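Why do we wipe the table?

A table can look clean and still need a wipe. Crumbs are easy to spot, but a lot of what lands on a table is too small to see. There are tiny bits of food, dust, skin flakes and germs from our hands.

Dust is a mixture. Some of it is fluff from clothes and some is soil that came in on shoes. It floats about indoors and slowly settles on anything flat, and a table is very flat.

Germs are smaller than dust. A common kind of germ, called a bacterium, can be so small that hundreds would fit side by side across the full stop at the end of this sentence. Most do us no harm. A few can give you a tummy ache if they get from the table to your fingers and then to your mouth.

Paper is good at picking up spills. It is made of very thin threads called fibres, all pressed together with gaps between them. Water creeps into the gaps and stays there. A crumpled tissue has lots of folds, so there is plenty of paper to touch the table.

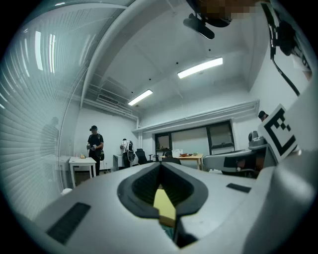
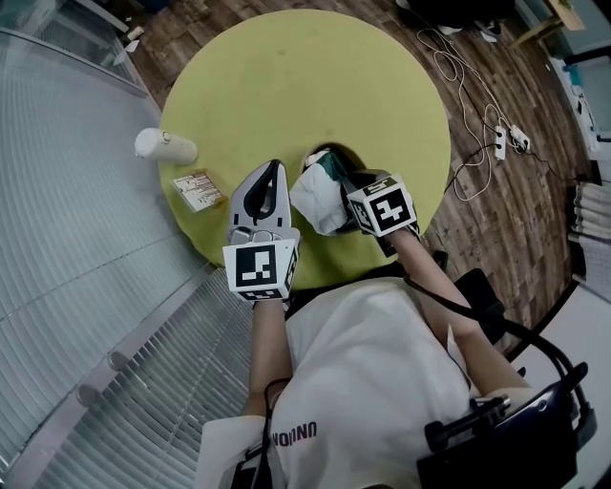 Edgars Rimkutė wrote to us after reading the first version of this page. He wanted to know why a round table should be any different from a square one. His family always starts in the middle and pushes the crumbs outwards, and half of them end up on the floor.

A round table has no corners for crumbs to hide in, but it has no corner to aim for either. Try this way:

Move bottles, cards and other small things off the table first.
Start at the side furthest from you.
Wipe towards yourself in long strokes, each one next to the last.
Hold your other hand under the edge and catch the crumbs.
Wipe around the rim last of all.

If there is a sticky patch, put a damp cloth on it and count to 16 before you rub. Sugar dissolves in water - it breaks up into pieces too small to see - and then it comes away easily.

Put used tissues in the bin and wash your hands with soap. A cloth can be used again, but rinse it and hang it up to dry. Many germs grow well in a damp cloth left in a heap.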